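Review: the Panar demonstration kit, as seen at the Potton open day
15/05/2024

I'd been meaning to get along to one of the Potton open days ever since I missed the November one, and I'm so glad I finally did (the parking is dreadful, so take the bus). The main draw was Panar, a teaching kit for robot handling that runs on your own computer, and we had a good 60 minutes with it.

You get 12 practice exercises, mostly picking up and moving small things, and a simulator so you can try them all before going anywhere near a real arm. I found the controls friendly enough once I'd stopped fighting them! The older Erkitz package we use at home has nicer menus, I'll admit, but its shadows and surfaces look flat beside these. The manual is thin, and the colour coding in it could be clearer.

My favourite exercise was the letter blocks, which I could happily have played with all afternoon.
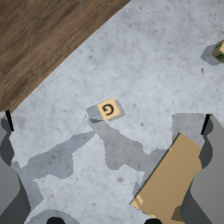
Xia Robotics Club | Reviews and Outings

The G has been turned nearly upside down, so you have to think about your angle before you close the fingers, and a second block with green markings is well off to the right. Lovely stuff for beginners.

At $600 it's a fair whack for a small club, but I'd put my hand up to chip in. Four stars from me, and a fifth if they fix that manual.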